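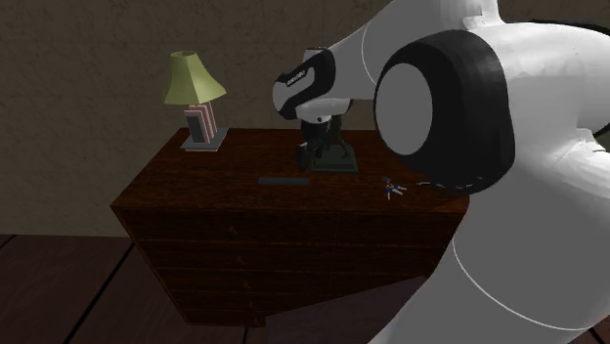 Trardale, April

Open day, morning slot. Notes for me, and for whoever gets talked into running the next one.

Ran the bedroom dresser scene in the sim on the big screen all morning. Lamp on the left, keys at the front corner, the gray bar lying toward the front, and the dark figurine on the square green base as the thing to grasp. Rocío picked the scene on the theory that visitors like furniture. Visitors do like furniture. One gentleman from the Malard party spent his entire visit on the lamp and wanted to know if the pink part was books. I said possibly. I have worked with that asset for months and it had never come up.

Demo order, as performed and not as printed on the sheet:

Reset scene, let people look.
Bring the arm in over the dresser, pause with the fingers down around the figurine.
Take questions during the pause.
Close, lift, put back, reset.

The pause was Tamás's idea and it's the best part. People lean in. It also covers for the planner, which on my laptop needs 9 seconds to think about the lift and looks, to the untrained eye, like a planner that has died. Keep the pause. Do not tell Malard.

Grasp notes: the leg parts are thin and the base is wide, so approach height matters more than I'd allowed for. Default offset clips the base on the way down. Changed it before doors opened, forgot to save it, changed it again at 10:40 in front of a school group. Saved now. Overnight batch on the same object was 280 tries, 172 good. Iñaki put that on a slide in a very large font. I would have picked a smaller one.

Questions worth writing down:

"Is that one real?" Many times. I've started taking it as a compliment to the renderer.

"Can it pick up the keys?" Not in this build. Solomiia has the key ring on her list for Jaramillo and says the thin blades are miserable. Two kids asked if she could do it right now. She is still polite about it.

"Why does it need such a big arm for such a small thing?" No good answer prepared. Béla said reach. Reach is fine, use reach.

To fix before the afternoon slot: the figurine is too dark against that dresser from the back row. Either lighten it or move the light. Also the bottom drawers go nearly black on the projector, and a woman from Skunthorpe asked me what was down there. More drawer, I think.

Lunch is sandwiches. Sim left running, screen locked this time.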